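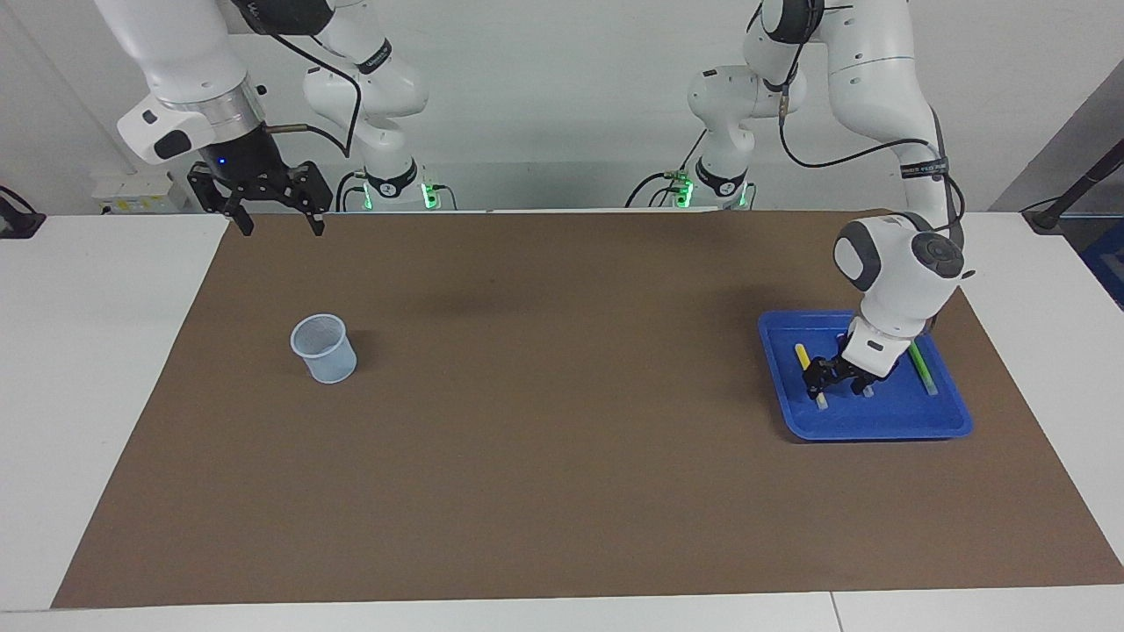
Sastulcombe Fire Department, Radio and Alerting Support

Ticket 272
Subject: Station 2 pagers not opening on some calls
Location: Station 2, Lasosham
Opened by: Yasmine Belkadi, Captain, Station 2
Assigned to: Kiyoshi Sakai
Copied: Sachiko Honda (dispatch), Jacobus Potgieter (radio sites)
Priority: High
Status: Closed, one follow-up item open

Original report, Belkadi, 8:10 a.m.

Last night's chimney fire call was toned out for Station 2 and most of my crew never got it. Two people responded from home because they got the text message. Their pagers stayed quiet. The page went out again a few minutes later and everything opened normally the second time. The delay did not affect the outcome, but it could have.

This has happened before in July, but not on every call. The smoke alarm call at the school opened all the pagers on the first try. The brush fire by the rail line did not. I can't find a pattern by time of day or weather. We have 15 pagers assigned to the station and I have checked that all of them are on the right channel and charged. Station 1 says they have had no trouble.

Please don't close this by telling us to keep the pagers in the chargers. We do keep them in the chargers.

Sakai, K., 8:45 a.m.

Received. Raised to high. Until this is sorted out, dispatch should send every Station 2 page twice and ask for a voice acknowledgment. Sachiko, please confirm that all shifts have this.

Captain, when a pager misses a call, do people hear anything from it at all? I need to know if they hear the voice part with no alert, a short chirp, or nothing.

Honda, 9:05 a.m.

Confirmed. Instruction is on both dispatch positions and in the shift notes. Each dispatcher has to initial it.

Belkadi, 9:30 a.m.

Nothing at all in most cases. One exception: my engineer had his pager in monitor mode in his truck during the brush fire page. He says he heard a tone, then the voice, clear and loud. The pager didn't alert. He remembers it because he thought the tones sounded short and assumed it was for another station.

Sakai, K., 10:20 a.m.

That helps. If the voice was clear in monitor mode, the pager was receiving the channel. Weak signal is less likely, though I still want to rule it out.

For those copied who don't deal with paging: each station has its own pair of tones, a first tone and a second tone. The pager has to hear enough of both, in order, before it opens. If either one is clipped the pager will sit there and ignore the rest.

Plan:
Test pages from dispatch with me at Station 2.
Put one Station 2 pager and one Station 1 pager on the bench monitor side by side.
Pull the recordings of the failed pages.

Sakai, K., 1:15 p.m.

At Lasosham. Honda sent test pages from the main dispatch position. Every pager opened on every page. Moved a few to the back of the apparatus bay behind the tender, which is the worst spot in the building for reception. Those opened too. Took one out to the lower parking lot and it opened there.

Checked programming on all the pagers against the department sheet. Tones match. One unit has a cracked belt clip and a sticky volume knob but works. Marked it for repair.

I can't reproduce the fault. Not closing.

Potgieter, 2:00 p.m.

I looked at the Fumuvstead site remotely. Transmitter power is normal and so is reflected power. There are no alarms in the log except a low room temperature warning from last winter that was never cleared. I cleared it.

Station 2's pages go out through Fumuvstead. Station 1's go straight from the transmitter on the roof at headquarters. If the fault is in the link to the hill, that would explain why Station 1 never sees it. It does not explain why it comes and goes.

Potgieter, 4:40 p.m.

Drove up to Fumuvstead. Checked antenna connectors, the jumper behind the link receiver and the ground strap. The jumper was finger tight. I would not call it loose, but I tightened it and put it in the site notes. Keyed the link from my truck radio with the cabinet door open and watched the transmitter. There is a short delay between the link opening and the transmitter coming up. That is normal for this site and has been there as long as I have looked after it. The paging controller is supposed to wait for it before it sends the first tone.

Please check the wait setting in the controller.

Sakai, K., 5:10 p.m.

Checked the Katayama paging controller at the main dispatch position. The pre-tone wait for the Fumuvstead link is set as it should be and has not been changed. Leaving the jumper as a possible cause for now. Double paging stays in place.

Belkadi, next day, 6:50 a.m.

It did it again. Medical assist, first page at 6:12 a.m. No pagers opened at the station and none at home that I know of. Second page, as instructed, also did not open them. We went on the voice call over the station speaker. So it is not the jumper.

Sakai, K., 7:25 a.m.

Thank you. A page that fails both times is new. Sachiko, who sent it and from where?

Honda, 7:40 a.m.

Overnight dispatcher sent both from position two, the backup desk. The main position was tied up with a long transfer call to the county. On the chimney fire, the first page went out from position two and the repeat was sent by the shift lead from the main position. I did not think to mention that. I am going back through the rest now.

Honda, 9:15 a.m.

I went through more than 56 Station 2 pages, counting tests. Every page that Captain Belkadi reported as missed was sent from position two. The school alarm was sent from the main position. The brush fire was position two. There are a few other pages from position two that went to Station 1 only, and those had no complaints.

As of now dispatchers have been told to page Station 2 from the main position only. There is a sign taped over the paging keys on the other one.

Sakai, K., 10:00 a.m.

Position two has its own Katayama controller. Its settings are meant to match the main one, and yesterday I only looked at the main one. That was my mistake.

Compared them. The pre-tone wait for the Fumuvstead link on position two is set to zero. Tone frequencies, tone lengths, group list and channel assignments all match the main position. With no wait, the first tone starts before the transmitter on the hill is up, so the front of it is lost. The recordings at dispatch sound fine because they are taken before the link. That is why nothing stood out when I listened to them.

Why a few pagers might still open now and then: if the link is already up from an earlier transmission, there is no delay and the full tone gets through.

Sakai, Y., 10:30 a.m.

Yoshinori here from the server side. Kiyoshi asked me to look at how the setting got that way. The position two controller was replaced at the start of the month after a power supply failure. The new one was loaded from a saved file. The file is old. It dates from when Station 2 was paged from the headquarters roof, before the hill site was in use, so no wait was needed. The group list was updated by hand afterward but the link settings were not.

I have moved the old file out of the backup folder so it can't be picked again by accident. New file saved from the main position controller.

(No relation to the fault, but two of us with the same last name are in this ticket. Use first initial when replying, please. Mail has been going to the wrong one.)

Sakai, K., 11:20 a.m.

Wait setting corrected on position two and read back after a restart to be sure it was stored. Test pages sent from position two with the link idle before each one. Captain Belkadi on the phone from Station 2.

Belkadi, 11:35 a.m.

All pagers opened each time, including the ones behind the tender. I also had three people at home with theirs and they all called in.

Potgieter, 12:10 p.m.

I listened off the air at Fumuvstead with a service monitor during the same tests. Full first tone, full second tone, no clipping. The site is fine. I would still like the transmitter delay written down somewhere other than my notebook, so I will add it to the site sheet.

Honda, 12:30 p.m.

Sign removed from position two. Double paging for Station 2 will continue until the end of the shift rotation and then stop, if Captain Belkadi agrees.

Belkadi, 12:45 p.m.

Agreed. I would like the weekly pager test to alternate between the two positions from now on. It has always been sent from the main one, so it passed all month while this was going on.

Honda, 1:05 p.m.

Done. The test sheet now has a box for the position used.

Resolution, Sakai, K.

Cause: pre-tone wait missing on the backup dispatch controller after replacement.
Fix: setting restored, current file saved, old file removed from the backup folder.
Changes: weekly test alternates positions. Any controller replacement must be followed by an over-the-air page to both stations with someone listening at each.

Follow-up item: the pager with the cracked clip and sticky volume knob is still at Station 2. Captain, please send it down with the next mail run and I will send a spare back the same way.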